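Home | Topics | Furniture | Tables | Index

Sled-base side table

The sled-base side table is a small table whose legs run down into floor rails, so the weight rests on long bars and no separate feet are needed. It is a wonderfully thrifty design! Strips of black metal, a flat top, and very little else.

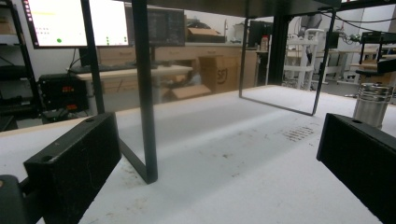 Miniature versions work beautifully as risers on a desk or counter. The Verkberg pattern, listed by Trekside in July as model 2264, is 12 inches tall and takes a load of 8 pounds.

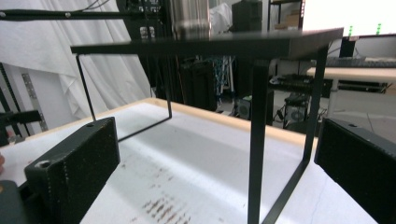
Mohsin Gilani finds the open base the best part, and writes that dusting between the rails is "a two-second job, even on a crowded bench."

See also: Nesting table; Plant stand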